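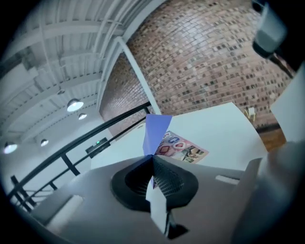 Bronisława Lis asked under the last post how you size a market when there's no report on it, or there is one and it costs more than your whole budget. Also whether you can just take the global number and slice it by population.

No on the slicing. Please don't. The rest takes a morning if you're quick, so let's go.

How to size a small market from the bottom up

Using door access readers as the worked case. Card or phone, the thing on the wall you tap. Small business sites only, one region, Clastodside. Swap in whatever you sell.

What you need

A spreadsheet. A business directory or license list you can filter. A phone. Two or three people who will pick up when you call. A text file for sources, open the whole time.

Step 1. Write the definition first

One sentence at the top of the sheet. Mine:

"Installed value of door access readers at small business sites in Clastodside, new and replacement, hardware plus fitting, no software subscriptions."

Clunky. Fine. Every word in there is going to save an argument later. "Installed value" means what the customer pays, so distributor margin is in. If you want manufacturer revenue that's a different number and a smaller one. Pick one, stick to it.

Subscriptions trip people up the most. Half the published figures have them in and don't say so until the appendix.

Step 2. Count the sites

Go to the license list, filter by size and type, take out home addresses, take out duplicates. Duplicates are the boring part. Same firm under a trading name and a legal name, same building twice with a different suite number. Sort by street address and they show up.

I got 456 sites. That's after cleaning. Write down the before figure as well, in the source file, with the filter settings. You'll forget them by July.

Don't round it. It'll get rounded at the end.

Step 3. Units per site

This is where the phone comes in. Ask installers, not manufacturers. Installers know how many doors a small office really does. Manufacturers know how many they'd like it to do.

Question that works: "Last few small jobs you did, how many doors?" Question that doesnt: "What's the average number of readers per site?" They'll guess, and the guess will be high because they remember the big jobs.

I ended up with 2. Front door and stock room, or front and back. If your answers are all over the place, split the sites into groups and do a number for each one. Don't average a dentist and a warehouse together and call it done.

Step 4. Price

Installed price, per door, before tax. Get it from quotes if anyone will share, otherwise from the same calls. Ask what the customer paid. List price is useless here.

$2000 a door in my sheet. Includes the reader, the controller share, cable, labor. One installer in Sestden was well under that but he was reusing old cable on every job, so I noted it and left him out. Note it when you leave someone out! Otherwise it looks like you picked the numbers you liked.

Step 5. Multiply

456 sites x 2 doors x $2000 = $1,824,000

That's the ceiling. Every site, fully fitted, at today's price. It is not the annual market and you can't put it on a slide as if it was. Seen that done, by people who should know better.

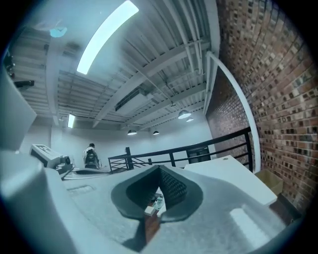

To get from the ceiling to a year you need two more things. How many of the sites would ever buy, and how often they replace. Both go in their own cells, labeled as assumptions, in a different color. Yellow is what everyone uses. Never type them straight into the formula, you will want to change them in front of somebody.

For the first, go back to the calls. Some sites will stay on keys forever. For the second, installers again, ask what they're ripping out and how old it is.

Then: ceiling x share that would buy, divided by years between replacements. Add first-time buyers on a separate line. Don't blend the two, they move for different reasons – replacement is steady, first-time depends on new leases and insurance and who got broken into.

Step 6. Check it from the other side

Supply side. Take a supplier you know something about. I used Zawadzka, who are open about where they sell. If you can get a feel for their sales in the region and their share, divide one by the other and see if it lands near yours.

It won't match. You're looking for the same ballpark. If the supply side comes out several times bigger, check in this order:

Definition (subscriptions, again)
Region (their "Clastodside" may include a depot that ships everywhere)
Site sizes (one hospital will swamp the lot)
Your site count

If it comes out smaller, it's usually price. Somebody gave you list.

Step 7. Compare with published reports, last

Last! If you look first you'll bend your number toward it without noticing. I did this with the Zostilwood report once and had to redo the whole sheet.

You often don't need to buy the thing. The free summary gives you the definition and the table of contents, and the table of contents tells you what they've counted. Look at the segment headings. If "services" is a heading, services are in.

Step 8. Write it up as a range

Low, middle, high. Change only the yellow cells to get low and high. Then one line under each saying what would have to be true for it. People will ask about the high case first, have the sentence ready.

Source list goes on the same page, not in a seperate file that gets lost. Who you called (role is enough, if they don't want to be named), which list, what filter, what you left out.

Common mistakes

Starting from a global figure and taking a percentage. See above.
Counting firms when you meant sites.
Mixing years. Price from this year, site list from three years back.
Growth rate pulled from a press release.
Decimal points. Your inputs are phone calls, you don't get decimals.

Redoing it

Once a year is plenty for something this slow. Rerun the filter, make two calls, check the price. Keep the old tab, copy it, work in the copy. When the number moves you want to be able to see which cell did it.

Forecasting is a separate post. Haven't written it yet. If you have a case where the site list doesn't exist at all, put it in the comments with the region and what you sell, and I'll try to work one of them through next time.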